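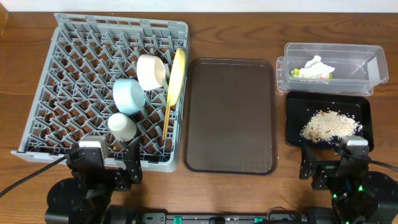 Grurkel: a data card

Grurkel is a collection of 1,320 household chore notes, the sort people leave on the fridge, on the counter or taped to the thing that has annoyed them. They were typed up from the originals by Sunee Onsri, who also did the labeling, the spelling policy and most of the arguing with herself about the spelling policy.

Version 2, 6 November 2021. Version 1 had the dates in two formats and should be deleted if you still have it.

What's in it

One file, notes.csv, with a row per note. The columns are:

note_id – a number. Gaps are where a note was withdrawn by its author.
household – a code from 1 to 116.
text – the note as written, capitals and all.
chore – one of 12 labels, listed in labels.txt. Dishes is the biggest by a long way. Windows is the smallest and you will not train anything on it.
tone – plain, polite, pointed or unclear.
signed – yes or no. Initials count as yes. A drawing of a face counts as no, after some thought.

Where the notes came from

Households were recruited in April through the Wongsuwan tenants' newsletter and a card in the window of the Lidine laundromat. Each one kept its notes in an envelope and mailed the envelope in. A few sent shopping lists as well, and those were left out unless they contained an instruction ("milk, eggs, CLEAN THE PAN" is in). Everybody over 18 in the household had to sign the consent form, and in shared houses getting the form signed took longer than collecting the notes.

About the tone labels

Please read this before you use them. Tone was labeled by one person from text alone, without knowing who had left what in the sink. "Thanks in advance" is labeled pointed. Several people have written to object to this and it is staying. A second reader, brought in from the Zukelik reading group, went through a sample and disagreed on 27 notes, nearly all of them over whether an underlined "please" is still polite. Those are marked unclear.

Cleaning

Names became NAME, phone numbers became PHONE. Pets kept their names. Underlining is shown with underscores, and double underlining with two, so a rough measure of household feeling can be had with a text search. Spelling is untouched, including the four versions of "dishwasher".

Known problems

Students in shared houses are heavily overrepresented. People who talk to each other are barely in here at all.
Household 41 has one very active author. Split by household, or your model will mostly learn her.
Replies written underneath a note are separate rows and the link between them was lost. Sorry.

License

Free for study and teaching. Ask before printing any of it on a mug.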